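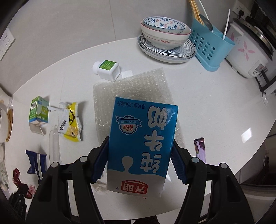 Falitz Handheld Gripper Practice Guide, second edition
Reviewed by Modupe Eze, 2025-04-26

I have read a lot of rulebooks for gripper work, most of them written by people who seem never to have met a milk carton. The Falitz guide has met several. It runs to 242 pages, costs less than a decent lunch, and spends a whole chapter on soft packaging, which I read twice, once with a snack in hand.

The best rule is the dullest: close the fingers until the item stops sliding, then quit. Ridged pads will hold a carton by its edges perfectly well, and they will also put a dent in it if you squeeze like you're owed money. The guide wants every dent logged. We logged ours through February and I now know more about my own temper than I cared to.

Less good is the section on clutter. It asks for "a representative household surface" and then gives you a form with 2 boxes, Tidy and Untidy. My table has bubble wrap, dishes, chopsticks and a rice cooker on it. I would like a third box.

The index is a mess too. "Bowls, stacked" sends you to "Plates," which sends you back.

Binta Edet on our bench prefers the Drimov handbook, at 746 pages, and uses it mostly to keep the door open. I'm staying with Falitz. Four stars, one off for the index.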